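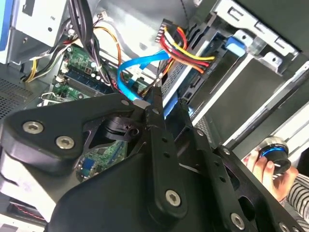

Ristumer Office Services, Desktop Support Team

Staff Discussion Board > Equipment > Retirement of older desktop computers

Posted by m.lombardi, 10/29/21
Colleagues, the replacement of desktop computers in the Harnov building is scheduled to begin in March. The current inventory lists 161 machines that are past their support period. Management has asked this team to recommend whether those machines should be repaired and kept as spares, passed to the Gebremichael training center, or sent for recycling. Comments are invited from all sections before a recommendation is made. Please state which section you represent.
Manuela Lombardi, Desktop Support

Posted by g.gentile
I write on behalf of Purchasing. Our position is that the full group should be recycled under the existing agreement with Edex. The agreement allows for a single pickup, and the price is fixed at $800 regardless of the number of units. Storage on the second floor is needed for other purposes. Keeping old equipment "just in case" has been tried before, and the storage room is the result.
Gianni Gentile

Posted by c_grasso
Records section. We respectfully disagree with the previous post. Our scanning stations run software that has not been approved for the new computers, and we have been told that approval may take most of next year. If one of our present machines fails during that time, we will have no replacement. We request that six units be set aside for Records, with power supplies and memory tested in advance.

Posted by g.gentile
Six units is a reasonable number. My objection is to an open-ended reserve. May I ask who would carry out the testing, and which budget the hours would be charged to?

Posted by q.zein
Desktop Support. The testing would fall to us. A basic check covers the power supply, the memory, the fan and a visual check of the board. 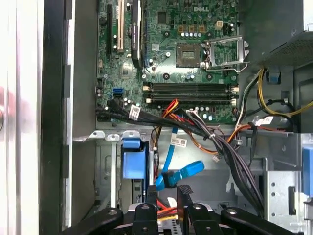
It does not require much time per unit, although I would ask that sections not remove parts on their own before we receive the machines. Last year several computers came to us without memory, and the asset record did not mention it. Any part taken out should be written on the tag.

Hard drives are a separate matter. They are to be removed and logged in every case, including machines that stay in the building.
Qusai Zein

Posted by n.ruggiero
Training coordinator. The Gebremichael center has asked for older desktops for its evening repair course. Students there learn to take a computer apart, identify the parts and put it back in working order. For that purpose the age of the equipment is of little concern, and a unit that does not start is still useful. I would ask Purchasing to confirm whether the Edex agreement prevents us from giving some of the machines away before pickup.
Natalina Ruggiero

Posted by g.gentile
The agreement does not prevent it. However, each donated unit needs a signed transfer form, and the form must state that the drive has been removed. Purchasing will not process a single form for the whole group. I also remain doubtful that donated equipment will stay out of our hands. A previous donation was returned to our loading dock after one term.

Posted by n.ruggiero
That donation was made to a different organization. The center has its own recycling arrangement and will confirm this in writing.

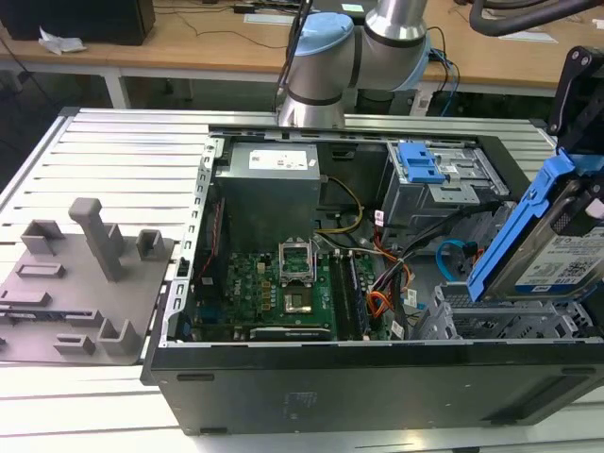 I have also asked the instructor to say whether the course prefers full-size towers or the smaller cases. My understanding is that towers are easier for beginners, as there is more room for the hands and the cables can be followed from one end to the other.

Posted by c_grasso
Records has no objection to the donation, provided our six are chosen first.

Posted by q.zein
Agreed. I can select those during the second week of the project. Please send me the asset numbers of your current stations so that I can match the models.

Posted by m.lombardi
Thank you for the responses. The draft will propose six units for Records, a donation to the training center with individual transfer forms, and recycling through Edex for the remainder. Mr. Gentile's concern about returned equipment will be included in the text. Sections that have not yet replied may still do so in this thread.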